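Lab 3 notes - comparing grippers on cloth (Z. Venter's section)

Two finger sets this week, Pistau and Mabula. Same arms, same controller, same head camera, so only swap the fingers.

Run each set 9 times. Log: pinch held y/n, slip, time to flat. Cap is 65 s, then stop and reset by hand.

Pistau - stiffer, good on hems, bad on thick folds. Mabula softer, slower to close. Dont change grip force between sets!!

Camera: blur is worst when both arms move. Keep the blurred frames, mark them, we need them for the controler question.

Jersey first, towel after. Both arms pinch before either one pulls. 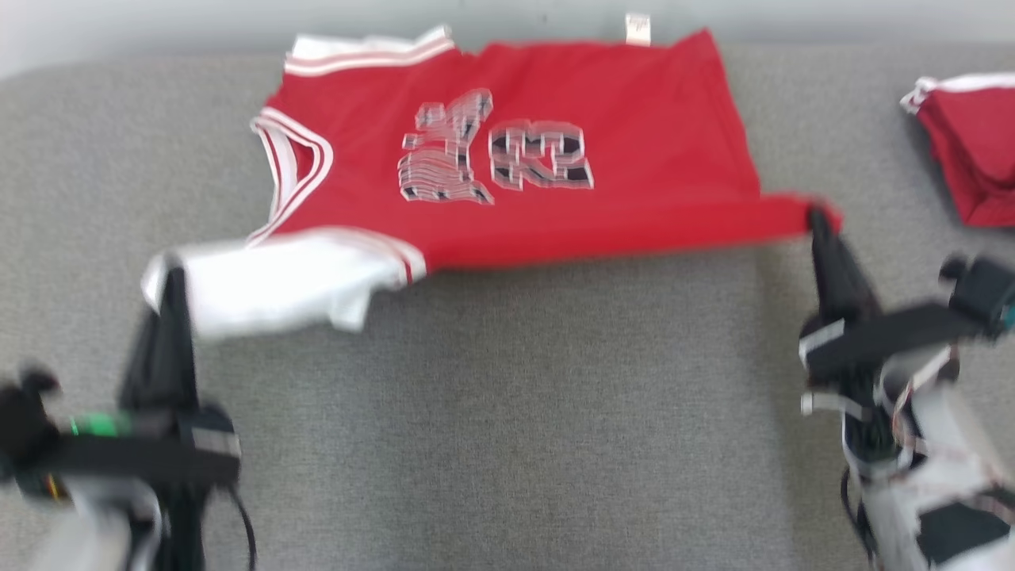
Write-up goes in the Wesedach folder, one page max.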